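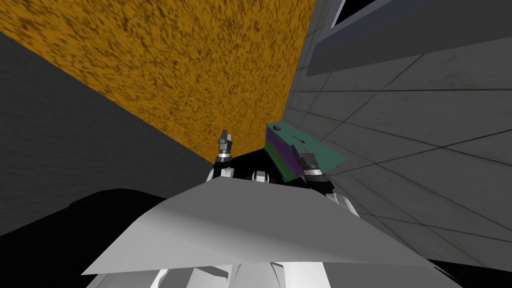
LALTETTI, 12/05/2021 - The Gallegos Review, a political newsletter read by 900 subscribers and at least one lawyer for the county, is looking for a part-time statehouse reporter.

The last one took a job as spokesman for a senator he had spent two years calling evasive. We wish him well and have filed three records requests with his office. He is looking into it.

You would cover committee hearings, campaign filings and the occasional ribbon cutting where somebody says more than they meant to. August is quiet, except in election years, when it is unbearable. Expect some 30 hours a week during session and fewer once the members go home to explain themselves.

You should be able to read a 79-page ethics disclosure and find the boat. You should also know what a conference committee does, or be able to fake it until lunch. We don't care who you vote for, but please stop telling us.

Pay is by the piece, plus mileage. There is no dental. Former staffers may apply if they can go a full paragraph without the word "stakeholders."

Send a short letter and two clips to Kwan-ho Lam, editor, Gallegos Review, Wetoner Building, Laltetti. Anonymous letters will be read with interest but can't be hired.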